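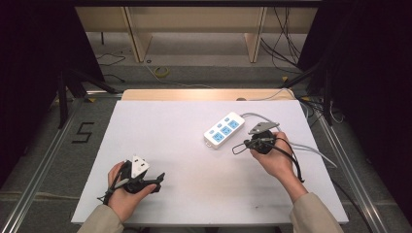
Vindel has changed the way it looks after the hand-held grippers at its Jaltport workshop, the company said Monday, March 2, 2020.

Each pair now gets a check at its own station before a shift starts. The operator works both sets of jaws over a power strip on a white tabletop, then goes over the cables at the wrists. A pair that fails goes back to the bench.
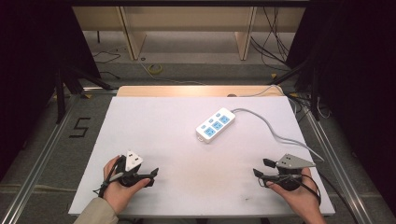

Station 5 was the first to switch. Baiba Šimkus, who runs maintenance at the site, said most repairs last year were to cables and few were to the jaws themselves.

"They get bent at the same spot every day," Šimkus said. "We were finding out in the middle of a session."

The workshop logged 765 hours on its grippers over the winter and replaced 24 cables. Spare parts come from Bozkurt, which delivers in three days.

Margus Grīnberga, the shift lead, said the check takes nine minutes. The remaining stations will follow in April.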